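December, 9:40 pm
Posted by Leszek Bielecka

Hi all,

Finally finished the Rutkowska notebooks last night, all 367 pages of them, and I'm still a bit dazed! Somebody wrote earlier:

> Are the late notebooks worth it if you only know the novels?
> I gave up on Gemel halfway and I'm wary of the price.

Yes - but start at the back. The last 9 entries are mostly about her neighbor's radio and a bad tooth, and they're the funniest thing she ever wrote (Gemel is a slog next to them, I'm with you there). 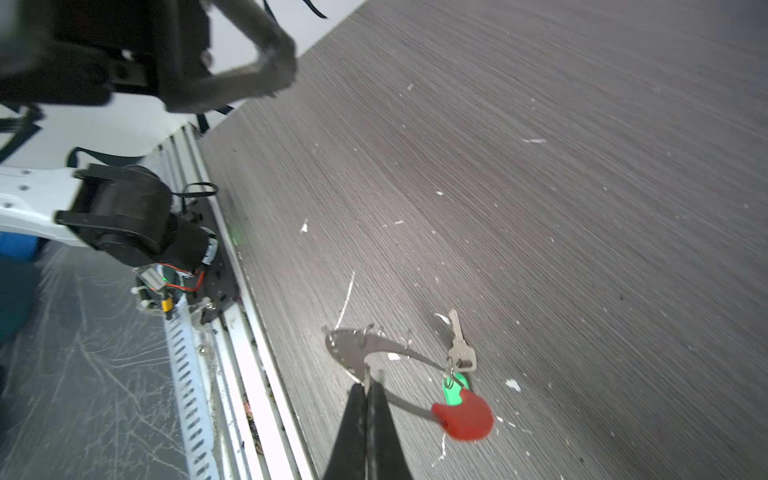 Page last updated: December

As for price, the Finine paperback is the one to get. Brultent printed 2,000 of the hardcover and left out the index, which drove me nuts when I wanted to find the bit about her brother again. The paperback has it, plus the letters she never mailed.

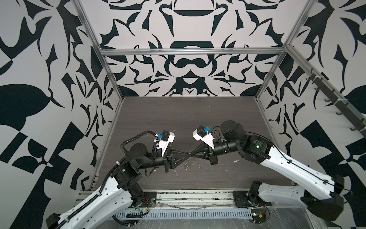
Two arms, left and right, reaching toward the middle.

I do wish the translator had left her spelling alone. She misspells her own editor's name three different ways and I'm told it's all been tidied up. Has anyone here read it in Polish? I'd love to compare the tooth entry.

Leszek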